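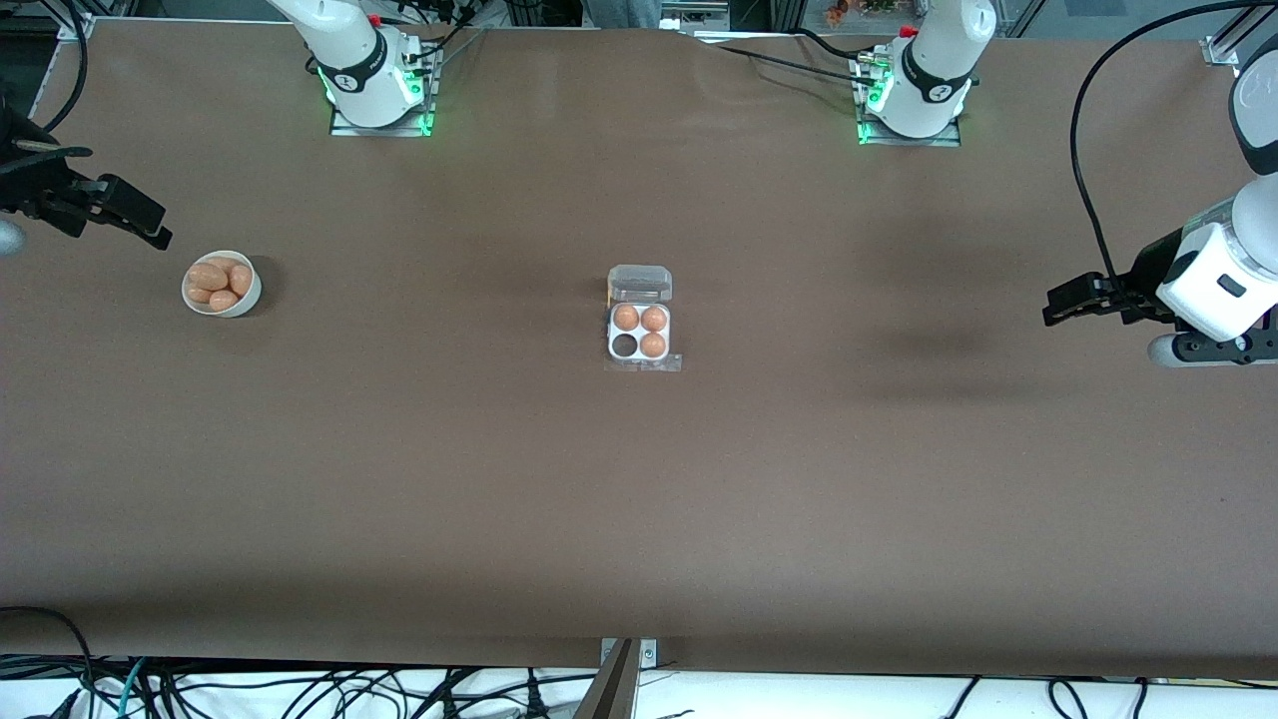

Ava mid-job, 17 August 2020. Three in the carton, one cup to go.

Ava FAQ

Same questions keep landing in the inbox so they're going here. Will add more when there's time.

What is Ava?
Two-arm egg packing bench. Built in the shared workshop at Mekesby, evenings mostly. Takes eggs from a bowl, puts them in a carton. That's the whole job for now.

Did you build the arms?
No. Arms and grippers were bought, used, as a pair. Everything around them is ours: table, mounts, cable runs, the code. Please don't write asking for arm drawings, don't have any.

Why two arms?
Bowl on one side, carton nearer the middle. One arm picks, the other is meant to steady the carton and close the lid. You can do it with one arm if the carton is held down with tape or a jig. We started that way. Worked fine till somebody bumped the table.

Which arm is "left"?
The robot's left, so the one on the right when you stand at the near edge looking across at the bases. Yes it's confusing. Labels in the code are robot's left and robot's right everywhere, don't mix them. Most of the early crashes were this.

What's the brown paper?
Plain paper off a roll, pulled over the tabletop. Cuts glare, wipes up a broken egg by being thrown away. Pull it tight before you start. A ripple near the bases is ok, a ripple under the carton is not, it rocks.

Real eggs?
Yes. Practice on wooden ones first. We went through a lot of breakfasts.

How do you keep from crushing them?
Slow close, low force, stop on contact. The number you want is the grip force limit and it will be different on your gripper, so copying ours wont help. Start too weak and come up. An egg dropped from just over the bowl often survives, a squeezed one never does.

Soft pads help. Thin rubber, glued. Change them when they go shiny.

Why the 4 cup carton?
Small, clear, easy to reach over. Bigger cartons need the arm to lean out further and the far cups get sloppy. Clear plastic is a pain for the camera software though, it sees the lid as nothing at all. If you have cardboard cartons lying about use those first.

How does it know which cup is empty?
Looks for the dark spot. Filled cup reads brown, empty one reads dark. Very dumb, very dependent on the lights. If you change a bulb, redo the thresholds.

What order does it fill?
Back row first, then front. The lid lies open at the back so you'd think the other way round, but with the front cups full the fingers kept brushing them on the way over.

How fast?
Slow. Best run is 232 seconds from first reach to lid shut, on a good night. A person does it in a few. Speed isn't the point yet.

How many eggs has it done?
Nearly 500, counting the wooden ones. Stopped writing them down after that.

Does the lid closing work?
Sometimes. It's the worst part of the project. The lid is springy and pops back up if you let go a bit early. Try pressing at the tab and holding for 2 seconds before backing off. Better in November, we hope.

What about the power and cables?
Leave way more slack at the gripper end than looks right. Ours loops out wide so it doesnt snag when the wrist turns. Base cables run along the far edge of the table. The near side is a mess, don't copy the near side.

What does the green light mean?
On our setup green at the base means powered and ready to move. So hands out. Check the manual for yours, other arms use other colors.

Is it safe around kids / pets / other members?
Treat it like any machine in the shop. Stop button within reach before power goes on, one person running it, everybody else back from the table. Not running when no one's there, ever.

What is Andolura?
Name of the control program. The older one was Younis, it's dead, don't install it. If a guide anywhere tells you to start Younis first that guide is out of date, including two of ours. Fixing those.

Can I have the code?
Ask by email, say what arms you have. It's not tidy and the comments are bad. No support past the install notes.

Can I come see it?
Open evenings at Mekesby, check the calendar page. Bring your own eggs if you want a demo, not kidding, we run out.

Will it do other stuff?
Tomatoes got tried once. Not going back to that for a while.

My question isn't here
Email. Put Ava in the subject line or it gets lost with the laser cutter bookings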